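**Notes for the sock talk – Nurkstead library, April 5, 2020**

*Slide 1, title only*

Say hello, ask who is wearing a matching pair right now. Wait for the hands. Don't rush this, people love it.

Then straight in: 60 households in Nurkstead filled in my laundry diary in March, and the thing they complained about most was socks. More than shirts, more than fitted sheets! Socks are small, they get balled up, they turn themselves inside out, and we all treat them as an afterthought. I think they're the most interesting thing in the basket and I want to show you why.

*Slide 2, the diary totals*

3,950 single socks went through the wash in the month. Let that number sit for a second. Then: 13 households pair socks before washing, with a clip or a pin. Read out the comment about the clip shaped like a duck.

*Slide 3, knit up close*

Big slide, go slowly. Talk about edges and ribbing – how much your fingers can learn before your eyes do any work.
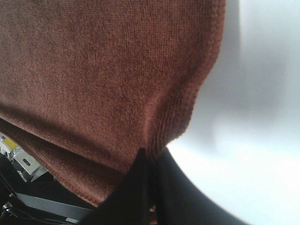
Brown knit, close up, with the stitched edge curving down.

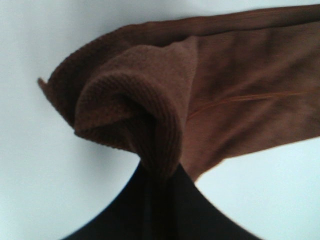
Pass the sample socks along the rows now (two bags, one per side) and ask everyone to close their eyes and find the cuff. Ribbing stretches and springs back, the foot part doesn't do it nearly as well. Once they have the cuff, ask them to find the toe seam. There will be laughing. Good.

Explain inside and outside. On a terry-lined sock the loops go against the skin, so if it feels fuzzy all over, it's inside out. Turn it before you pair it – hand in, pinch the toe, pull. Do this live, twice, the second time slowly.

*Slide 4, to ball or to fold*

This is where I get carried away, so keep an eye on the clock.

Balling: quick, keeps the pair together, but one cuff does all the stretching. Folding: lay one on the other, heels matching, toe up to the middle, cuff down over it. Sits flat in the drawer and you can see every color at once. I switched after a visit to the Saraç family's shop, where the whole back wall is folded socks, and it's gorgeous. Mention that wool ones should never be balled.

*Slide 5, the singles*

My rule is 2 washes. If the partner hasn't turned up by then, the single goes in the Aladen box by the front desk, where they're made into draft stoppers and puppets. Hold up the puppet!

*Questions*

Someone always asks about white socks going gray. Short answer: wash them apart from the darks, less detergent than you think. The long answer is on the Plunon handout, back table, next to the coffee.

Collect the sample socks before people get up. Last time I went home with one bag.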